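Vevstead, textile sorting hall, August

The hall takes in used cotton from Clenutville and Flurnden and sorts it by hand. We arrived at 9:40 and were given ear protection, which was needed only near the baler. Floor area is 1,992 square meters, of which the folding and grading section uses the north end.

Incoming bags are weighed, opened and tipped onto a belt. The weight logged for the morning before our visit was 3,606 kg. Knitwear, shirts and trousers come off first. T-shirts stay on to the last station, where they are graded by cloth condition and then by color.

Grading is done with the garment held up by the shoulders. A shirt laid flat hides thinning at the side seams and twist in the body; hung from two points, it shows both. The sheet on the wall lists 19 fault codes, most of them for collars. Pilling has three grades, and the difference between the second and third was not clear to me even after two explanations.

Creased cotton is the slow part. A T-shirt that has spent weeks in a bag does not drop straight when lifted by the top corners, and it sags in the middle until the cloth is pulled out sideways.

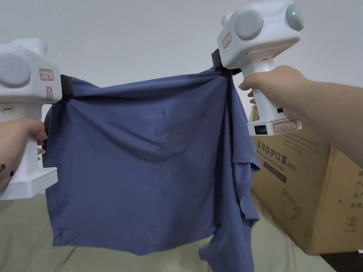 Plain colors go to Evangelista for resale, prints to a separate cage. The daily target is over 1,776 garments per line — two lines run in summer, three from October. Rejects are cut for wipers on site. The cutting room was closed for a blade change, so I have no notes on it.

Parking is at the rear gate, and the front entrance is for trucks.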